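Grallix G2 hand-held gripper, pair
Sold by Cloltell. Cables included, wrist straps sold separately.

Please read before ordering

The manufacturer's page says the fingers "release on loss of signal." We have doubts. Of the 162 pairs we have shipped, 134 went out with the January firmware, and on those the fingers can stay closed when the cable is pulled at the handle end. Grallix calls this a rare fault. Our bench got it twice in one afternoon, so we are not using that word.

What happens: the cable works loose, the status light stays green, and the grip holds at its last setting. The operator thinks the hand is live. It is a nuisance with a plastic bin and a good deal worse with a fingertip.

Grallix's answer is firmware 2 – free, and it does cut the fault down. It does not fix the connector, which still has no latch. The Pivero clip (order with the pair, or add later) holds the plug in place and is the only part of this we would bet on.

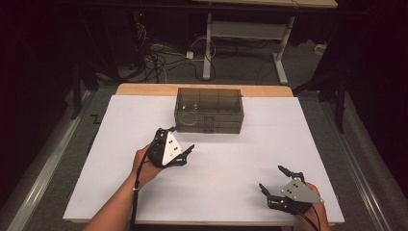
Leave slack at the wrist. A cable pulled tight along the forearm takes the load every time the arm reaches across a table, and that load ends up at the plug. Check both sides before each session, and keep your other hand away from the fingers until you have seen them open and close.

The Vlachopoulos mounting plate fits either side. It has no effect on the fault, whatever the forum says.

Returns: January units can be swapped for 2 months after delivery. Send both grippers, even if only one sticks.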